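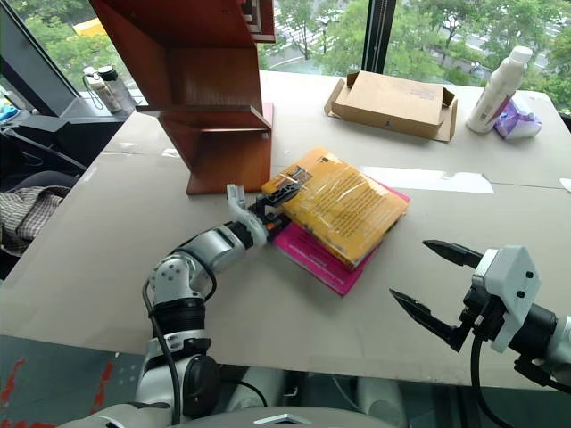 Two books, yellow on top and pink underneath.

July, by the Nododley support desk

We use cookies to remember your login and your course settings. Accept / Manage choices

Ticket title: Swiss German word list shows standard German answers after switching course
Product: Nododley, web version and phone app
Status: Closed
Priority: Normal

Reported problem

Customer moved to Switzerland last winter and had been using the standard German course. Switched to the Zurich dialect course from Pandthorpe. The course page shows the correct title and the correct total of 1000 words. In practice sessions the prompt appears in English, the audio plays in dialect, and the written answer is in standard German. If the customer types what the audio says, it is marked wrong.

Example from the customer: prompt is "a little," audio says "es bitzeli," app wants "ein bisschen." Same with "Grüezi," where the app wants "Guten Tag."

Customer also says the progress bar is stuck at 159 words and does not move after a session.

09:10
Asked the customer for the app version, the device, and whether the problem shows on the website too.

09:45
Reply received. It happens on both. Customer has already logged out and back in and has reinstalled the phone app. No change. Since the website does the same thing, a damaged install is unlikely. Moving on to account settings.

10:05
Checked the account. Course is set to Zurich dialect. Answer language is set to "German (standard)." This setting is carried over from the old course and is not changed when you pick a new one. Asked the customer to open Settings, then Course, then Answer spelling, and choose "Dialect, as in course."

10:30
Customer reports that new words are now correct. "Chuchichäschtli" was accepted on the first try. Older words still ask for standard German.

10:50
Looked at the word history. 383 words are stored with the old answer attached. These are the words that were in the review pile when the course was switched. The app keeps the saved answer for a word until the word is reset, so changing the setting only affects words that have not been seen yet.

Tried on a test account: started in standard German, learned a few words, switched to Zurich dialect, changed the answer spelling. Same result. The problem can be repeated and is not limited to this customer.

11:20
Suggested fix sent:

1. Open the course on the website. The phone app does not have this option.
2. Go to Word history.
3. Filter by "Answer: standard German."
4. Select all and choose "Reset answer, keep schedule."
5. Wait for the page to reload before closing it.

Do not choose "Reset word." That one sends the word back to the start and the review dates are lost.

13:05
Customer ran the steps. Review words now ask for dialect. One question: the course wants "Znüni" for the morning snack, but a coworker writes it "Znüüni." The customer would like both accepted.

13:15
Explained that there is no single official spelling for Swiss German and that people write it much as they hear it. The course follows the spelling used by Pandthorpe. To accept other spellings, turn on "Loose spelling" in the same menu. It allows doubled vowels and swaps such as k and ch at the start of a word. It does not allow a word from a different dialect. A Bern form typed into the Zurich course will still be wrong.

13:40
Customer turned it on. "Znüüni" accepted.

Progress bar still at 159.

14:00
Second issue looked at separately. The bar is supplied by Grevbridge, which keeps our statistics, and it only updates when the course ID matches the one in the account. The account was still sending the old ID. Corrected it by hand from our side and asked the customer to finish one short session.

14:35
Bar moved after the session. Customer confirms the count on the phone and on the website is the same.

14:50
Customer asked whether the Bárány audio pack will work with this course. It will not. The Bárány pack is recorded for standard German and Hungarian only. There is no dialect pack apart from the audio that comes with the course.

Notes for other customers with the same problem

Change the answer spelling before your first session in the new course and you will not need the reset. If you have already started, follow the five steps at 11:20. Streaks are not affected either way.

If your progress bar does not move, write to us and say which course you came from. You cannot correct the ID yourself. The free plan stores up to 1000 words in the history, and words removed from it cannot be reset by this method.

Follow-up

Bug filed for the answer setting not changing with the course. Bug filed for the course ID. Help page on switching courses still says to reinstall the app first, and that line needs to come out.

Ticket closed at 15:10 with the customer's agreement.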